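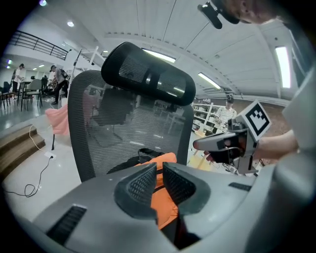
Search stories Type and press Enter

The Chair You Forget to Clean

Reading time: 2 min

We spend more hours with the office chair than with any other piece of furniture, and still it is the last one to be cleaned. The desk gets a wipe on Wednesday, the floor is vacuumed every night, and the chair stays as it is until somebody in light pants complains.

Mesh is the most popular back today. At Werkico, a shared office in Drotari with 416 seats, over half of the chairs have it. It lets the air pass and does not hold a smell the way foam does. But dust goes into the weave and sits there, and on black mesh you notice it only when the sun is low.

The staff there taught me their order of work. First the headrest, with a soft cloth, for it collects hair products and skin oil. Then the backrest, brushed from top to bottom on both sides. A bright cloth is best, orange or yellow, so it is not left behind on a dark seat — I have lost many gray ones this way. Straps and loops are lifted and wiped underneath. The seat comes at the end, when all the crumbs have already fallen on it.

One chair takes me 23 minutes if I include the wheels, and the wheels are the worst part. I use warm water with 2 drops of dish soap. The sprays sold for this purpose, I tried one from Nunura, left my mesh a little sticky.

Let the chair dry overnight before you sit.

Related stories
Cheng desk lamps, compared
35 ways to hide a cable
What February light does to a room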